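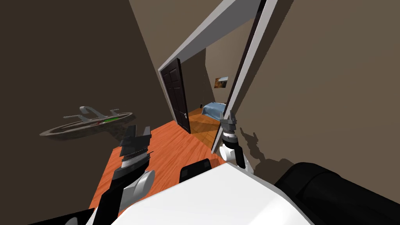
Arms up at the doorway, end of the hall.

July, notebook, evening build

Okay, so the save file thing. I finally sat down with it after lunch and I think I know why Skoryk keeps eating people's progress in chapter 7. Writing this down before I forget, and so Liliana doesn't have to dig through my messages again (sorry Liliana!).

The game writes an autosave every time you cross into a new zone. Fine. But the chapter 7 map got chopped into smaller zones in the spring, so if you wander back and forth near the harbor you can fire off two saves almost on top of each other. The second one starts before the first has closed its file. Most of the time you get away with it. When you don't, the slot comes up blank on the load menu and the player writes us a very sad email.

Tried to force it. Made a little script that walks the player back and forth over the same line, 3000 crossings, and left it going while I answered mail. Came back to 9 blank slots. I was so happy to see them -- weeks of "can't reproduce" and there they all were!

Then I put in a wait of 1000 milliseconds between saves and ran the same thing again. Zero blanks. It's a band-aid and I know it's a band-aid. Someone who quits right after crossing could still lose the last bit. 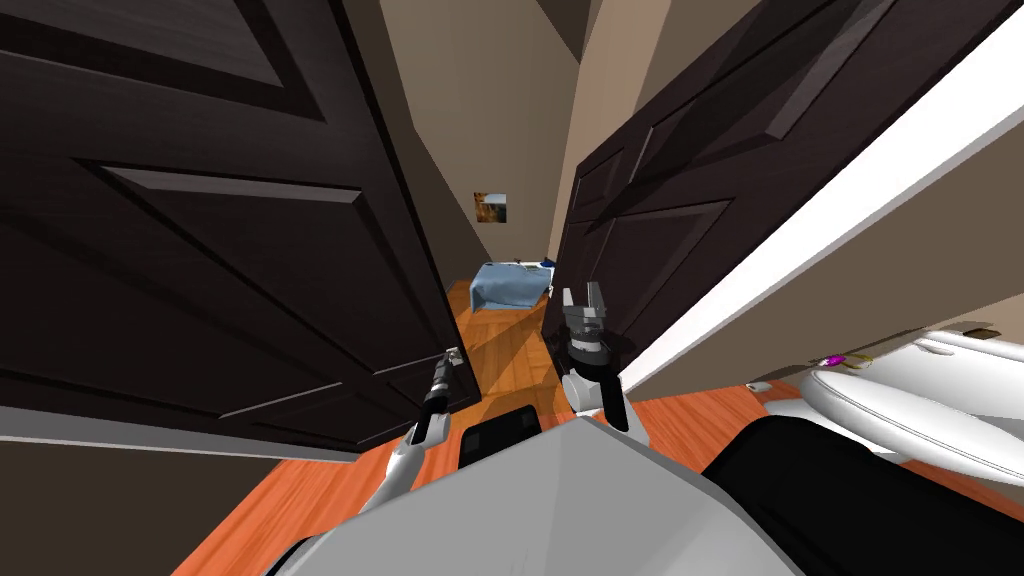 Zhenhua Cui thinks the wait should go altogether, and that we ought to write to a spare file and swap the names once it's closed, same as we did on Malen. The swap costs next to nothing on PC, he says, but somebody has to check it on the handheld before we promise anything, and he'd like the old save kept one generation back in case the swap itself goes wrong.

I'm fine with that. I dug out the Malen code and it's shorter than I remembered, one function and a lot of swearing in the comments (mine). Moving it over shouldn't take long. The part I don't love is the cloud sync, because Bondport's uploader watches the save folder and I have no idea what it does when a file gets renamed under it. Might grab the spare file too. Asked Reinhold, no answer yet.

Other bits from today:

Pause menu music still restarts if you open the map. Lucrezia has a fix, not merged.

Dropped the fishing rod price back to where it was. Playtesters hated the new one and so did I.

The load menu should say something when a slot is damaged. Right now it just looks like you never played, and that's a horrible thing to do to someone thirty hours in -- even "this save could not be read" would be kinder. Asger is drafting the wording.

Tomorrow: port the swap, rerun the crossing script with the wait taken out, then bug Reinhold about the uploader again. If the handheld kit is free I'll run it there too.
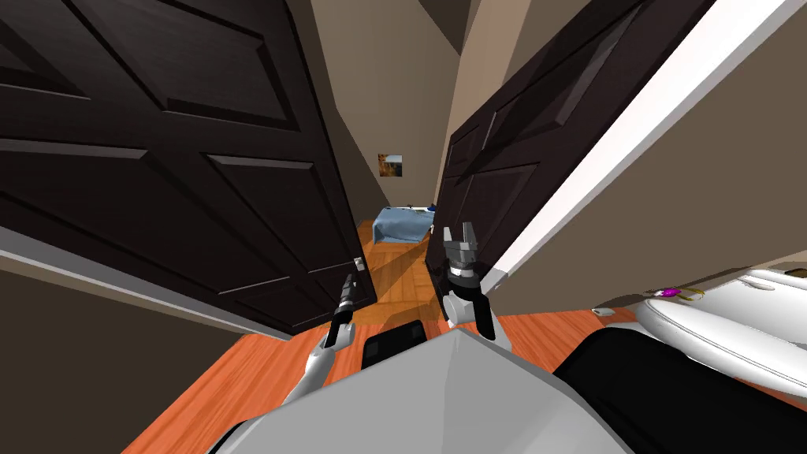
Dark panel doors, silver handle on the left one.

Script is in the tools folder under "crossings". Don't run it on your own save, I did.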